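Marisol Ruiz-Ortega does not want to hear about your process

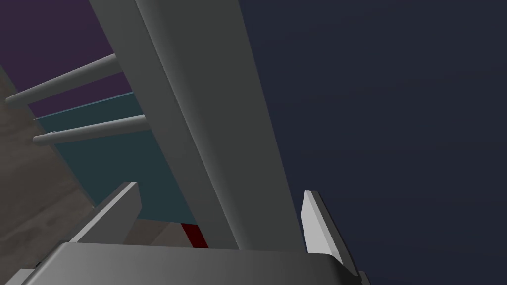
Gray on gray: two fingers, the right one thin and brightly lit. Computer rendering.

I have sat through enough artist talks to be wary of the word "intuition," so I was pleased when Marisol Ruiz-Ortega groaned at it before I did.

"People say it when they haven't looked hard enough," she said. "Or when they looked and can't remember what they saw."

Ruiz-Ortega has drawn in charcoal for 18 years, most of them in Distthorpe, in two rooms over a tire shop. Her new show at the Cundier opens in August. The press release promises "a meditation on absence." I asked what that meant.

"You'd have to ask Rommel. He wrote it." Rommel Lumbao runs the gallery. "They're drawings of my aunt's kitchen. She's in most of them."

She made 200 sheets and kept 31 back from the fire, or says she did. I am never sure about artists who burn things. It makes a good story and it raises prices, and I told her so.

"Fine, it was a recycling bin," she said. "Rommel likes fire better."

The prices are another matter. The largest drawing is listed at $1,790, a lot for charcoal by someone with no museum shows. She didn't blush. Half goes to the gallery, she pointed out, and framing comes out of her half.

I wondered if the work had changed since she studied under Ebbe Dahlgren, whose heavy black outlines are all over her early sheets. She took her time with that one.

"I copied him for years. He let me, which was lazy of both of us. When I went to Lulham I couldn't draw a cup without his line around it."

And now? The sheets she unrolled for me were paler, with the edges rubbed almost away. Two were very good. Several looked unfinished to me - she says they are finished - and the one meant for the poster is the weakest of the lot.

"You don't have to like it," she said. "Rosalinda Sison bought it already."

I asked if that settled the question.

"It settles the rent."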